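Two weeks on the couch, and what I did with them
17 July 2021 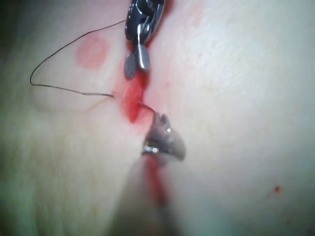

You'll be bored out of your mind by day three and cleaning the oven by day five, one reader wrote under my last post, and then you'll have to lie down twice as long. Well. I never got to the oven, but I did get caught on day five with my head in the cupboard under the sink, trying to work out why we own four bottles of the same floor cleaner. So, close enough!

For anyone new, I had a hernia fixed. A small one, the kind of thing the surgeon discusses in the voice you'd use for a leaky faucet. I'd been putting it off since March, when I first noticed it while hauling bags of potting soil out of the car (I know, I know) and decided it would probably go away if I was nice to it. It didn't. I was in and out of the hospital in one day, and I went home in my slippers with a folder of instructions and a paper bag of crackers somebody had pressed on me.

Everyone talks about the operation. My whole family called the night before to wish me luck with it. But I slept through that part, and the thing I really needed luck with was the two weeks after, when I felt mostly okay and wasn't allowed to do anything.

I am bad at sitting. I come from people who are bad at sitting. My grandmother used to eat her lunch standing at the counter, and when you told her to take a chair she'd say she was just on her way somewhere. I caught myself doing the same thing with a bowl of oatmeal on the second morning, one hand holding my side, looking out at the bird feeder like I had an appointment with it.

The folder was no help, by the way. It said to "resume light activity as tolerated," and I'd love to know what a person is meant to do with that. Is unloading the dishwasher light activity? What about only the top rack? I called the nurse line and the woman there was lovely and told me not to lift anything heavier than a jug of milk, so then I spent an evening wandering the house mentally comparing things to a jug of milk. The cat is heavier. The cat did not accept this and went on getting onto my lap all by herself, from the side, like a horse rolling over a fence.

The walking was the one thing they did want me to do, and I got a bit obsessed with it. I put the Nomia app on my phone because it was free and had a nice green icon. First full day home: 509 steps. I was pleased with that. It felt like a lot, there's a hallway in this house and I'd really worked it. Second day: 471. I was so annoyed! I'd gone backwards! I lay there at bedtime seriously thinking about getting up to do the other 38 in my nightgown, and then I thought, this is exactly the kind of person you said you weren't going to be about this, and I turned off the light.

I deleted the app the next morning. After that I walked to the mailbox, and when the mailbox got easy I walked to the corner, and when the corner got easy I walked to Pintér, the bakery, which was a big day. It's all of three blocks. I bought one poppy seed roll and had to sit on their bench for a good while before heading home, and I'm telling you it was the best roll of my life. I went back every day after that. They do a sour cherry one on Thursdays that sells out by mid-morning, and when you've got nowhere else to be you can be first in line, for once.

What else. I read one and a half books. I'd stacked up eleven, in a tower by the couch, all of them improving. The one I finished was a mystery I'd already read, and I didn't remember who did it until the last chapter, so that's either a sad comment on my memory or a great saving on books. The other half was a history of salt. I'll get back to it.

I watched a truly silly amount of a show where people restore old furniture. I now have strong opinions on stripping varnish and I've never stripped anything in my life. I looked at our dining chairs in a new way – I think there might be nice wood under there? – but a chair is heavier than a jug of milk.

People brought food, and I want to say a thing about that, as someone who's always been on the bringing side. I used to fuss over it. I'd make the big lasagna with the two kinds of cheese and deliver it at suppertime and stay to chat. Having now been the one in the bathrobe, what I loved best was the neighbor from across the street who left a carton of eggs and a bag of clementines on the step, rang the bell and was already halfway home when I got to the door. We waved. It was perfect. The lasagnas were wonderful too, please don't stop, but there were three of them and our freezer is small.

Also, things I'd buy or borrow ahead of time if I had it to do again: a long phone cord, pants that don't touch you anywhere, and a decent wedge pillow. I had the Nerkell one from the pharmacy and it squeaked. Every time I breathed in, a little squeak. My husband said he found it comforting, he could tell from the kitchen I was still alive. And hold a cushion against your tummy when you cough. Don't watch anything funny in the first few days, either. I had to leave the room over a dog food commercial.

The bit that surprised me was how low I got around the end of the first week. Nothing hurt that much by then. I just sat on the edge of the bed one afternoon and had a cry about the tomatoes, which hadn't been staked and were lying all over each other like teenagers. I'd been told I might feel down afterward and I'd nodded along without listening. If that happens to you, tell someone. I told my husband and he went out and staked the tomatoes, badly, with string from the junk drawer, and I've left them just the way he did them.

Anyway, I had my checkup on Tuesday, back out at the clinic in Zuklow. The parking lot there is a disgrace, we circled until I was nearly late. I've been told I can drive and garden a little and go up to moderately heavy things, and no, I didn't ask what's moderately heavy. I'm back to my part-time hours on Monday. The appointment was at 7 in the morning so we went out for pancakes after, and I sat all the way through them, in a booth, until the plates were gone.

Next time I'll have the zucchini relish recipe I promised back in June. If anyone has a spare box of pint jars, I'm looking, and I'm allowed to carry them home now as long as they're empty.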